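Workcombe Bench Arm Guide
Section 6: Pouring

Pouring is my favourite part of the whole build. Up to now the arm has been moving things from one place to another, and now it gets to make something! Please read the section through once before you switch on, and have the homing routine from Section 4 saved and working.

6.1 Before you start

1. Clamp the base to the bench and check all four bolts.
2. Clear a patch of table at least 380 mm deep in front of the arm.
3. Set out one vessel to pour from and one to pour into. Keep spare cups and lids well back, where the elbow won't sweep through them.
4. Put the mains adaptor on the shelf, never on the tabletop.
5. Leave enough slack in the wrist cable for a full turn of the last joint. Turn the joint by hand with the power off and watch the loop as it goes round.

CAUTION: Liquids and motor housings don't mix. Fit a drip loop on every cable that runs down towards the table, and keep a towel within reach.

6.2 Pouring a liquid

1. Fill the pouring cup with 72 ml of cold tap water. Nothing hot, nothing sticky, not yet.
2. Close the gripper on the body of the cup, below the rim. Stop as soon as it holds. Thin steel will dent if you let the motor carry on.
3. Lift, then move until the lip of the cup is over the mouth of the jug.
4. Tilt slowly with the wrist joint only. Harb (our control program) calls this "wrist lock", and you'll find it under Motion.
5. When the stream starts, hold the angle for a moment, then go on tilting in small steps.
6. Tilt back quickly at the end. A slow finish sends a dribble down the outside of the cup.

Note: a thin stream is what you want. With fruit in the bottom of the jug, a heavy one splashes. 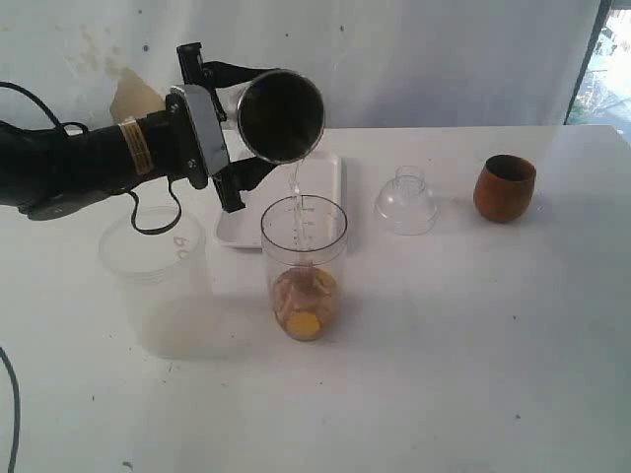

Zaid Qudah

6.3 Saving the pour

1. Press Record before the lift and Stop after the tilt back.
2. Name the file after the vessel and the contents. "Steel cup, water" is a good name. "Test new final" has cost me whole evenings.
3. Play it back at quarter speed with the cup empty.
4. Play it back at full speed with the cup empty.
5. Only then add the water.

My longest saved pour has 1,090 points in it and still plays without a hitch, so don't be shy about recording slowly.

6.4 Pouring grains and other dry goods

Dry pours are great fun and quite different from water. Grains sit still, sit still a bit longer, and then all go at once. You'll need a new recording.

1. Take the lid off the jar, or open it fully if it's the hinged sort.
2. Grip the jar round its middle. Glass is slippery, so stick a strip of rubber inside each finger if yours are bare printed plastic.
3. Bring the mouth low over the cup. Grains bounce.
4. Tilt until the first few fall, then stop and wait.
5. Carry on two degrees at a time. The default step is 32 steps to the full tilt, and I'd leave it alone until you've done a few clean pours.

CAUTION: Keep your hands out while the jar is tilted. If it slips, let it go.

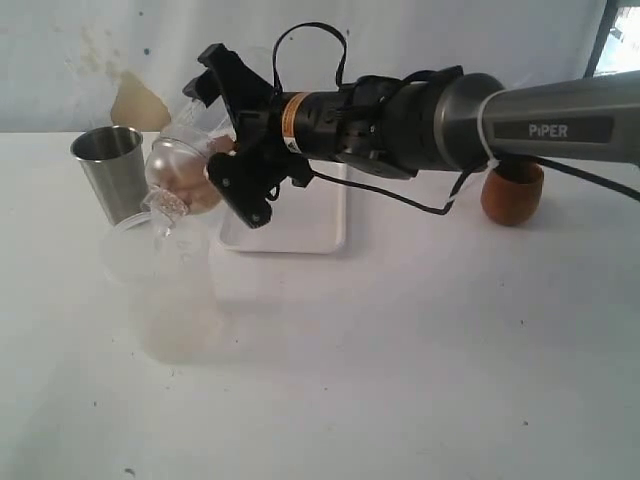
Nour Azar found that two degrees was still too coarse for very fine stuff like semolina, and suggested dropping to one degree with a short wrist shake between steps. The shake setting is under Motion, next to wrist lock. Start it at the lowest value and work up, as the higher ones will fling semolina right across the bench.

6.5 Clearing up

1. Send the arm home before you wipe anything.
2. Switch off at the wall.
3. Brush the grains away from the base and out of the gripper slides with a dry paintbrush.
4. Wipe the fingers with a damp cloth and dry them.

Go on to Section 7 for stirring.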